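**Re: [lanes-staff] The Firura units after the trial, and what happens to the walking rounds**

On December 3, 2025, Kourosh Arabzadeh wrote:

> Hello all,
>
> The Forbridge depot gets its two Firura units after Christmas and I've been asked to say how we'll fit them in. You at Clumbridge have had one since April. Before I stand up in front of my lot I'd like to know three things.
>
> 1. Did anyone lose hours?
> 2. Does it really do a full inspection round, or does somebody end up walking behind it?
> 3. What do people do with the time, if there is any?
>
> The sales sheet says it "frees inspectors for higher-value tasks". My inspectors have asked me to name one.
>
> Kourosh

Kourosh,

I'll take them in order, and then some things you didn't ask.

> Did anyone lose hours?

No. We had it in writing before the crate was opened and I'd suggest you do the same. What we did lose was one post, when Len's job wasn't filled after he retired. Management calls that natural. It may well be, but it was his round the machine was given first, so people drew their own conclusions, and a plain announcement would have been cheaper than two months of muttering in the mess room.

> Does it really do a full inspection round

On the easy lanes, yes. It trundles along, takes its pictures, and by the time you've got your coat off there's a list of places where the edge has gone or the surface is wearing. On the Penrose side, where the lanes are narrow and flat and hardly a car comes by, it has done its round without a fuss on most days. It doesn't mind drizzle and doesn't stop to talk to farmers.

That last one is a loss, though. Half of what we used to know about blocked ditches came from leaning on a gate. The unit has never been told a thing by anybody. We've put one gate-leaning morning a fortnight back on the rota under the name "landowner liaison", and it went through without a question.

Nobody walks behind it, but for the first month someone did drive behind it, at walking pace, with the hazards on. Budget for that. It was me for a good part of it and I've now heard every podcast there is.

> What do people do with the time

They look at pictures. I wish I could tell you something grander. The unit flags anything it doesn't like the look of, and a person has to say yes, no or go and see. In one bad week it gave us 4,000 flags, of which a great many were leaf shadow. It has a particular dislike of big trees near the road. We turned the sensitivity down, then a bit back up after it sailed past a pothole you could have bathed a dog in. It is now bearable.

The looking is harder on people than the walking was. Rosa, who did 30 years on foot and has knees to prove it, thought she'd welcome the chair and was asking to go back out inside a fortnight. We ended up with a rule: no one does more than 100 flags at a sitting, and no one does the screen two days running. Firura's people were puzzled by this. They'd assumed one person would be "the operator" and that this person would be pleased.

Other matters, while I'm at it:

- Decide early who is allowed to overrule it. Ours used to raise a repair job by itself if a flag sat for 44 hours. We had a gang sent out to mend a damp patch. That setting is in the scheduling menu and you want it off.
- Ask for the round times to be kept out of anyone's appraisal. The first draft of ours compared inspectors to the unit in metres per hour. It was withdrawn after a short meeting and a long silence.
- The pay grade hasn't moved. The job description has, twice. If you can get those two to travel together, please tell the rest of us how.
- It gets called names. Let it. Ours is Gladys and the complaints dropped off noticeably once she had one.

For what it's worth, the team wouldn't hand it back. They'd swap who gets the say over it, and they'd like the walking shared out again as something you get a turn at – at the moment it goes to whoever shouts. We've asked for a new rota in the spring on those lines.

You're welcome to bring a couple of your inspectors over to sit with ours for a morning. Send the doubtful ones. The keen ones can read the sales sheet.

Maureen
Clumbridge lanes and verges

PS. On the higher-value task: the best I can offer your inspectors is edge repairs. We used to report a crumbling edge and see it again, larger, the next year. With the flat rounds covered, two of us now go out with the small tipper and do the short lengths ourselves. It's heavier work than inspecting and there's a queue to do it. I'd start with your quiet lanes, where the grass comes right up to the road and there's room to pull the tipper over.

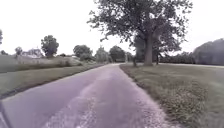
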